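How to Make Sourdough Fruit Toast That Doesn't Burn Before It's Done

If you've ever baked a gorgeous fruit loaf, waited patiently for it to cool, sliced it thick and then watched every sultana on the outside turn to charcoal, this page is for you. I did it for years! My neighbour Zorica Todorova finally took pity on me and showed me how she does hers, and I've been fiddling with her method ever since (she says I've ruined it, but she still takes half a loaf home).

What you'll need

500 g baker's flour
350 g water, a bit warmer than your hand
100 g lively starter, fed that morning
10 g salt
150 g sultanas
80 g dried apricots, chopped
2 teaspoons cinnamon
A cup of strong black tea, cooled

Soak the fruit first

Tip the sultanas and apricots into the tea the night before and leave them on the bench with a plate on top. In the morning, drain them well and pat them dry with a clean tea towel. I mean really well. Fruit that's still dripping will make your dough slack and sulky, and you'll be tempted to throw in more flour, and then you'll have a brick.

Make the dough

Mix the flour, water and starter until there are no dry bits, then cover and go and do something else for 40 minutes. Add the salt and cinnamon and squish it all through with wet hands. Cinnamon slows the starter down a little, so don't fret if your dough looks lazier than usual.

Give it a set of folds every half hour, four sets in all, and put the fruit in at the second one. Scatter it over, fold the dough across itself, turn the bowl and keep going. Some will fall out. Just poke it back in.

Let it rise until it's puffy and has grown by half. In my kitchen in September that takes most of the afternoon, while in the middle of summer it can be ready before lunch. Shape it into a fat log, tucking any fruit on the surface underneath where you can, and pop it in a greased loaf tin. Cover it and put it in the fridge overnight. 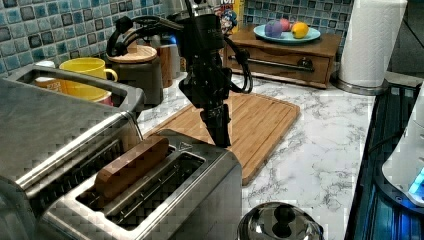

Bake it straight from the fridge at 220°C for 20 minutes, then turn the oven down to 190°C and give it another 25. If the top is colouring too quickly, lay a bit of foil over it. Then comes the hard part, leaving it alone until it's completely cool. Rongrong Dong from my old baking group at Bawa always leaves hers until the next day, and her slices are so much neater than mine that I suppose I should learn from it.

Slicing and toasting

Use a serrated knife and let it do the work with long, gentle strokes. Aim for slices as thick as your little finger. Before you toast, run your eye over each face and pick off any fruit that's sticking out proud of the crumb (cook's treat!).

Start on a low setting and toast twice instead of going hard once. The first round dries the surface and warms the middle, and the second gives you the colour. Stay close for that second round, as fruit bread browns quickly once it gets going. If a sultana does get stuck, switch off at the wall, unplug and let everything cool right down before you go after it.

Butter it while it's hot. A scrape of ricotta and honey is lovely too.

Freezing

Slice the whole loaf, put baking paper between the slices and freeze them in a bag. They'll toast from frozen on the same low setting, with a little extra time on the first round.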